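Recording two-handed demonstrations with the Drakos hand-held grippers

Last updated Fri 20 October

These instructions cover the small-appliance tasks: charger into power strip, charger out of power strip, switch on, switch off. They assume you have a pair of Drakos grippers, a table at waist height, and a computer with the Rorkon recorder installed. If you are working at the Mendton site, the recorder is already on both machines and you can skip the install page.

You will be holding one gripper in each hand and doing the task yourself, through the fingers of the grippers. The recorder saves the camera view from each gripper, the finger opening, and the path each gripper takes through the air. No robot arm is needed at this stage. The arms come in later, when the policy is tested.

What you need

Two grippers, left and right, with the finger pads screwed down
Both gripper cables
A power strip, disconnected from the wall
One or two USB chargers with a plug that fits the strip
A plain light sheet or board to cover the work area
Tape
The Rorkon recorder, set to the two-hand profile

Leave the strip dead for the whole session. The task is a mechanical one and the recordings are no better with power in it. If you also want to record the wall end of the cord, that is a separate task with its own page.

Preparing the table

Clear everything off the table that is not part of the task. Lay the sheet down and tape it if it slides. It does not have to be new. A few marks are fine, but replace the sheet if you can no longer see a white plug against it in the recorder preview.

Put the strip anywhere on the sheet you can reach with both grippers without leaning. Do not tape the strip down. One gripper has to hold it steady while the other works, and the policy needs to learn that part too. Run the cord so that it lies flat and does not cross the spot where the charger starts.

Check the lights next. Direct ceiling light is good enough if it does not leave a bright patch on the socket face. Move the strip a little if it does.

Checking the grippers

Squeeze each trigger all the way and let it go. The fingers should close until the pads meet and come back to the same opening every time. If one side is slow, check the joint screws before you blame the trigger. Open the recorder and look at the finger opening readout while you squeeze. It runs from 0 to 100, and a gripper that stops at 18 with nothing between the pads has lost its zero. Close it fully, press Zero, and try again.

Then check tracking. Move each gripper slowly over the whole work area, including the far corners, and watch the trace in Rorkon. A gap in the trace means the marker plate was hidden. The usual cause is your own wrist. Change your grip or stand a little to one side until the trace stays whole.

Let the cables hang with some slack. If you feel a cable pull during a take, delete the take.

Holding the grippers

Most people start by holding both grippers by the handle. That works for pushing the charger in. For slow positioning, some of our operators prefer to support one gripper from underneath with the palm. Either is allowed. What matters is that you keep your fingers off the moving parts and out of the space between the pads. A hand that helps the charger along from the side ruins the take, even if it only touches for a moment.
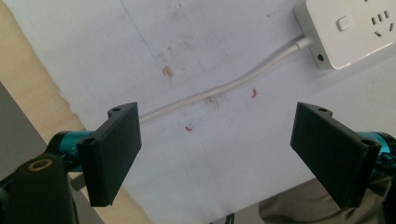
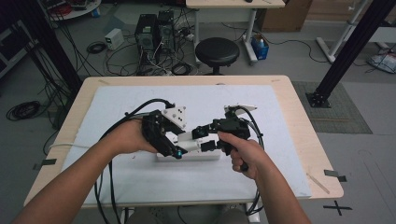
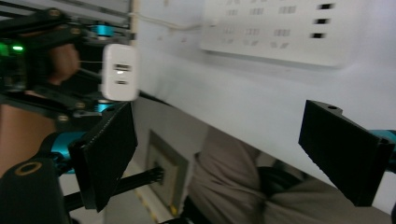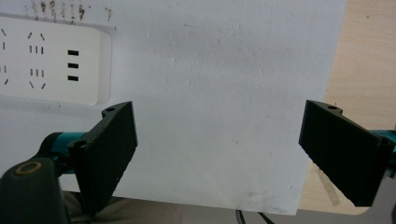

Start every take from an open position. Hold both grippers still above the work area for one full second before you move, and do the same at the end. The gripper view at the start should include the strip, or at least the part of it you are going to work on. In the last picture the fingers are open with nothing between them and the sockets are in view at the upper left, and a start like that is easy for the training script to find. The strip can be partly out of view, but if all you see is bare sheet, back up and aim again. Vary the start from take to take. Come in from the left, from the right, from higher up.

Recording a take

1. Press Arm in Rorkon. Wait for the tone.

2. Hold still for one second with both grippers open.

3. Bring the left gripper to the strip and steady it. You can pinch it across the body or press down on one end with closed fingers. Pick one way for a whole block.

4. Pick up the charger with the right gripper. Grasp it by the sides, with the prongs pointing away from the fingers. If you grasp it crooked, do not put it down and start over. Straighten it against the left gripper or against the edge of the strip and carry on. We want corrections in the data.

5. Move the charger above the socket and stop briefly. Turn your wrist until the prongs line up with the slots. Look at the charger itself and not at the preview screen.

6. Lower it until the prongs touch, then push straight down. Keep the fingers closed while you push.

7. Open the right gripper and lift it clear. Then open the left.

8. Hold still for one second and press the foot switch.

A normal take is short. If you are past 60 seconds, stop, mark it as failed, and set up again.

For the reverse task, start with the charger seated and do the steps backward. Pulling out needs more force than you expect, and the strip will come up off the table if the left gripper is only resting on it. Press down first, then pull. Rocking the charger a little from side to side is fine.

For the switch tasks, close the fingers of one gripper and press with the tips. Use the other to hold the strip. Press once, lift, and stop. Do not press again to check.

Labeling

Label right after each take while you remember it. Rorkon gives you three choices: good, recovered, failed. Good means everything went as planned. Recovered means the charger slipped, turned, or missed the slots and you fixed it using only the grippers. Failed is anything else, including takes you stopped yourself. Do not delete failed takes unless a cable pulled or tracking dropped out. The two groups go to different folders and the failed ones are used for the success detector.

Write a note if you changed anything: another charger, another strip, the sheet turned around, the table moved. One line is enough.

How many takes

We ask for 60 good or recovered takes per task before the first training run. That is enough to see whether the setup is sound. Do them in short blocks and move the strip between blocks. After the first run, look at where the policy fails and record more takes of that part only. The full charger set from Fletitz, which the current default policy was trained on, has 944 takes across all four tasks, and a good share of those were added late to cover strips lying at odd angles.

Two operators are better than one even if one of them is slower. The paths differ, and a policy trained on one person's habits tends to copy them, bad ones included.

Common problems

The charger turns in the fingers when it touches the socket. Grasp lower, closer to the prongs, and squeeze the trigger fully. If it still turns, the pads are worn and need changing.

The left and right views are swapped in the recorder. The cables are in the wrong ports. Stop, swap them, and restart Rorkon. Takes recorded with swapped views can be fixed with the swap tool, so keep them and say so in the note.

The trace jumps when the two grippers come close together. One marker plate is covering the other. Tilt one gripper outward during the close part of the motion.

The strip slides during the push. This is a grip problem with the left hand. Do not add tape or a rubber mat to solve it.

The take is saved but the finger opening is flat. The gripper was not armed. Delete it.

When you finish a session, run Check Session before closing the recorder. It lists takes with missing views or gaps in the trace. Then copy the session folder to the shared drive and unplug both grippers at the computer end. Hang them up by the handle, with the fingers open.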